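생수병 라벨 갤러리

2018년 8월 4일 정리

물을 마시고 나면 병은 버리지만 라벨은 한동안 들여다보게 됩니다. 이 페이지는 여러 곳에서 마신 생수의 병과 라벨을 모아 둔 갤러리입니다. 처음에는 라벨만 떼어 공책에 붙였는데, 접착제가 누렇게 변하고 종이가 우는 일이 잦아서 병에 붙은 상태로 기록하는 쪽으로 바꾸었습니다. 병의 모양과 라벨이 감긴 위치까지 같이 남기려면 이 방법이 낫습니다.

갤러리에 올리는 기준은 간단합니다. 직접 마신 물일 것, 라벨이 찢어지지 않았을 것, 한 병을 한 번만 올릴 것. 맛에 대한 평가는 되도록 적지 않습니다. 같은 물도 온도에 따라 다르게 느껴지고, 저는 물맛을 잘 구별하는 편이 아닙니다. 대신 라벨의 색, 그림이나 사진의 유무, 글자의 배치, 병의 굴곡 같은 것을 적습니다.

분류는 라벨에 무엇이 실려 있는지를 따릅니다. 산, 물가, 동물, 무늬, 글자만 있는 것의 순서입니다. 나라별로 나누는 방법도 써 보았지만 수입품과 현지 생산품이 섞이면서 금방 엉켰습니다. 아래는 그중 물가 항목의 앞부분과 관련 메모입니다.

물가 항목에 대하여

생수 라벨에 가장 많이 쓰이는 소재는 산입니다. 눈 덮인 봉우리 하나를 선으로 그려 넣은 것이 제일 흔하고, 물가를 다룬 것은 생각보다 적습니다. 있더라도 물결 무늬나 물방울처럼 단순한 그림이 대부분입니다. 실제 풍경 사진을 그대로 넣은 라벨은 따로 모아 두고 있습니다.

사진을 쓴 라벨은 인쇄 상태에 따라 인상이 많이 달라집니다. 파란색이 조금만 진해도 하늘과 물이 한 덩어리로 보이고, 반대로 연하면 빛이 바랜 것처럼 보입니다. 병이 둥글기 때문에 정면에서 본 것과 옆에서 본 것도 다릅니다. 넓은 풍경일수록 양쪽 끝이 병 뒤로 돌아가서 한 번에 다 보이지 않습니다.

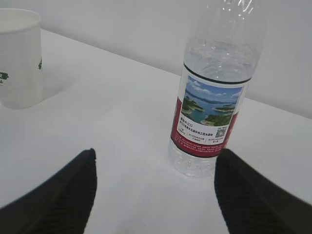 호수와 섬 사진이 들어간 라벨. 흰 바탕에 중국어 표기, 작은 QR 코드, 아래쪽은 짙은 붉은색 띠.

하늘과 물의 파란색이 위쪽을 채우고 아래에 붉은색이 오는 구성입니다. 물가 항목에서는 파란색이나 흰색으로 끝까지 가는 라벨이 많아서, 붉은 띠가 있는 이 병은 나란히 놓았을 때 먼저 눈에 들어옵니다. 사진 위로 가는 띠가 한 줄 둘러져 있는데 검정에 가까운 짙은 녹색입니다. 섬의 나무 색과 잘 맞습니다.

섬은 숲으로 덮여 있고 물과 닿는 가장자리만 밝은 색입니다. 크게 나온 섬 하나가 앞쪽에 있어서 작은 라벨인데도 거리감이 있습니다. 붉은 띠에 적힌 잔글씨는 너무 작아서 옮겨 적지 않았습니다. 병은 투명하고 폭이 좁은 형태입니다.

Lallinora, 500ml
사진 없이 물결선 세 줄만 있는 라벨. 하늘색 한 가지로 인쇄.

여름에 냉장고에서 꺼내면 라벨이 금방 들뜨는 병입니다. 풀칠한 폭이 좁습니다. 같은 디자인의 큰 병도 있는데 물결선이 그대로 확대되어 있어서 조금 허전해 보입니다. 큰 병은 중복으로 보고 올리지 않았습니다.

Grondov, 유리병
폭포를 판화처럼 그린 라벨. 크림색 종이에 남색 잉크.

유리병이라 무겁지만 라벨의 질감은 이 항목에서 제일 좋습니다. 종이에 결이 있어서 손으로 만지면 까슬합니다. 물에 담가도 잘 떨어지지 않아 병째로 보관하고 있습니다. 12월에 식당에서 마시고 가져온 것이고, 뚜껑은 그날 잃어버렸습니다.

Ortuño, 330ml
강과 다리를 단순하게 그린 라벨. 초록과 회색 두 색.

다리 모양이 병을 한 바퀴 돌아 이어집니다. 어디가 정면인지 알기 어려운 대신 어느 쪽으로 돌려도 그림이 보입니다. 이음매가 어긋난 병이 많아서 고를 때 조금 봐야 합니다.

Braltport, 1.5L
등대와 바다 그림. 바탕은 회색빛이 도는 흰색.

생수에 바다 그림을 넣은 경우는 드뭅니다. 손잡이 부분이 움푹 들어가 있어서 등대 가운데가 꺾여 보입니다. 작은 병에서는 그림이 위로 올라가 있어 이런 문제가 없습니다.

보관에 대한 메모

현재 목록에 적은 병은 406개이고, 물가 항목은 그중 15개입니다. 나머지는 산과 글자만 있는 라벨이 대부분을 차지합니다. 페트병은 오래 두면 조금씩 찌그러지고, 물이 들어 있어도 줄어듭니다. 햇빛이 드는 자리에 두면 붉은색 계열부터 바래므로 문이 있는 장에 넣어 두는 것이 좋습니다.

라벨을 꼭 떼어야 한다면 비닐 라벨은 절취선을 따라 자르고, 종이 라벨은 미지근한 물에 담갔다가 모서리부터 천천히 밉니다. 드라이어를 쓰는 분도 있는데 병이 먼저 쭈그러드는 경우가 있어 권하지 않습니다. 뗀 라벨은 신문지 사이에 끼워 하루 정도 눌러 둡니다.

잘못 읽은 글자나 분류가 이상한 항목이 있으면 방명록에 남겨 주세요. 중국어와 러시아어 라벨은 사전을 찾아 가며 적고 있어서 틀린 곳이 있을 수 있습니다. 병 교환은 하지 않습니다.

이전 항목: 산
다음 항목: 동물
목록으로 돌아가기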